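Spider plant
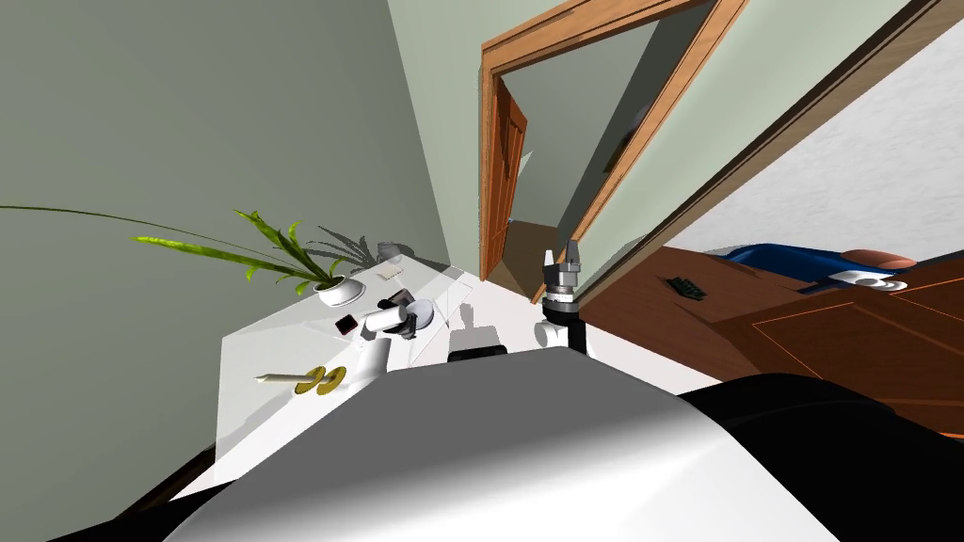 Computer-rendered view of a potted plant with long, narrow leaves, in a white round pot on a white tabletop.

30th June
By Laiba Cheema
Print | E-mail

The spider plant (Chlorophytum comosum) is a perennial herb of the family Asparagaceae, native to tropical and southern Africa and grown worldwide as a houseplant. It is also known as ribbon plant, hen-and-chickens and, in older trade lists, as Anthericum. The name spider plant is applied in some regions to unrelated species, among them Cleome hassleriana.

Description

The plant forms a clump of arching, strap-shaped leaves that rise from a short central crown. Leaves are linear, pointed and without a distinct stalk, and are commonly 8 to 18 inches long. Wild forms are plain green. Most cultivated forms carry white or cream stripes, either down the middle of the blade or along its margins.

The roots are thick, white and fleshy, and store water. In a small container they may fill the available space and push the crown above the rim. The swollen portions are often mistaken for bulbs or tubers, but the plant has no true bulb.

Flowers are small, white and six-parted. They are borne in loose clusters on long, wiry stems that first stand upright and then bend under the weight of the young plants forming at the nodes. The fruit is a three-lobed capsule holding flat black seeds.

Taxonomy

The species was first described by Carl Peter Thunberg in 1794 as Anthericum comosum. It was moved to Chlorophytum in the following century. The genus name comes from the Greek words for green and plant; comosum is Latin for tufted, a reference to the leafy growths on the flowering stems.

Cultivars

'Vittatum' has mid-green leaves with a broad white central stripe. 'Variegatum' has the reverse pattern, with green centers and pale margins. 'Bonnie' is a compact form with curled leaves. Names are used loosely in the trade, and plants sold under one label may match the description of another.

Malik's unpublished checklist for the Inora greenhouse collection lists 383 container-grown accessions of the species, of which two are recorded as plain green. The remainder are striped forms of uncertain origin. The checklist does not separate seed-grown plants from divisions.

Cultivation

Spider plants grow best in bright, indirect light. They tolerate shade, though growth slows and the stripes may become less distinct. Direct summer sun can scorch the leaves. The usual indoor range is 60 to 80 degrees Fahrenheit, and frost kills the foliage.

The growing medium should drain freely. Water is given when the upper layer has dried, with less in winter. Brown leaf tips are the most common complaint and are linked to dry air, a buildup of salts from fertilizer, or fluoride in the water supply. Rainwater or distilled water is often recommended for affected plants. Damaged tips do not recover but can be trimmed.

Repotting is carried out in spring, commonly in April in the Northern Hemisphere. The new pot should be only slightly larger than the old one – an oversized pot stays wet for too long and encourages root rot.

Propagation

The plantlets, often called pups or offsets, develop short root knobs while still attached to the stem. They may be pinned to the surface of a second pot until established, or cut free and rooted in water or moist potting mix. Large clumps can be divided with a knife. Seed is seldom used in the home, and seedlings of striped cultivars may be plain green.

Plantlet formation is influenced by day length. In many plants, short days with uninterrupted nights promote flowering stems, and lamps left on in the evening can delay them.

Pests and disorders

Scale insects, mealybugs, aphids and spider mites are found on indoor plants. Light infestations are wiped off or treated with insecticidal soap. Root rot follows prolonged overwatering and shows as limp, yellowing leaves and a soft crown.

Toxicity

The species is generally listed as non-toxic to cats and dogs. Cats are known to chew the leaves, and mild stomach upset may follow if a large amount is eaten.

See also

Asparagaceae
Chlorophytum
Vegetative reproduction

Print | E-mail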